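Varitz Tokarz 7 – Cluster Interconnect Switch for Small and Medium Compute Rooms
Nandeteck Networks / Products / Interconnect 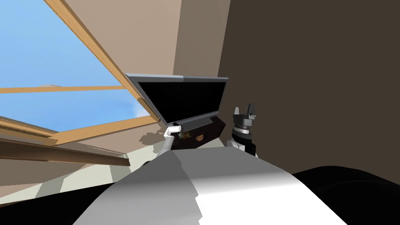
Do I need to replace the network cards in my nodes when I change to the Tokarz 7?

In most clusters the cards can stay. The switch talks with any standard 100 or 200 gigabit card, and each port finds the correct speed at start. Only cards with very old firmware need an update first, and our support desk will check your list before you order.

About the switch

The Tokarz 7 is made for groups who run their own cluster and have outgrown ordinary office switching. When many nodes exchange small messages at the same moment, the waiting time in the network becomes larger than the time for computing. The Tokarz 7 keeps this waiting time short and, which is for many users more important, keeps it even. A job that took 57 minutes on Monday should not take much longer when the neighbor group starts a large file copy.

Traffic for message passing and traffic for storage are kept in separate queues. You can change the share of each queue while jobs are running. The default setting gives storage a little less than half, and we suggest to leave it so for the first weeks.

Technical data

Ports: 40, each 200 gigabit, can be split to 80 ports with 100 gigabit
Port-to-port delay: 607 nanoseconds, measured with all ports loaded
Power draw: roughly 500 watts in normal work, optical modules not included
Height: 1 rack unit
Airflow: front to back or back to front, please choose when ordering
Power supplies: two, can be changed during operation
Management: web page, command line, serial console
Warranty: 7 years for the switch, 2 years for fans

Likanum management software

Each switch comes with Likanum, our software for setup and watching. It draws the map of your cluster by itself and marks links which give errors. A bad cable is often the reason when one job is slow and all others are fine, so please look at this map before you open a ticket. Likanum runs on a small virtual machine and does not need a connection to the internet. Updates come as one signed file. There is no yearly fee for it.

New in this version: the link history can be exported as a plain table, and the alarm mails can be grouped by rack. Katalin Hajdu from our software team has also written a short guide for connecting Likanum with the common job schedulers. It is in the download area.

Cables

Copper cables are good up to 2 meters for full speed. For longer distance please use active optical cables. We have tested cables of several makers and the list is sent together with the offer. Cables which are not on the list will usually work, but we can not promise the delay given above.

In the box

Switch, two power cords, rail kit for racks with square holes, serial cable, printed quick start sheet. Rails for round holes are ordered separately – part number TK7-R2.

Delivery and contact

Orders which arrive before August are delivered with the older fan tray. The function is the same, it is only a bit louder. For offers please write to Irena Wieczorek, for technical questions before purchase to Zbigniew Walczak. Universities can ask for a test unit for four weeks, and we pay the transport in both directions.

Related products: Tokarz 7 spare fan tray, Tokarz 7 rail kit, Varitz optical cable set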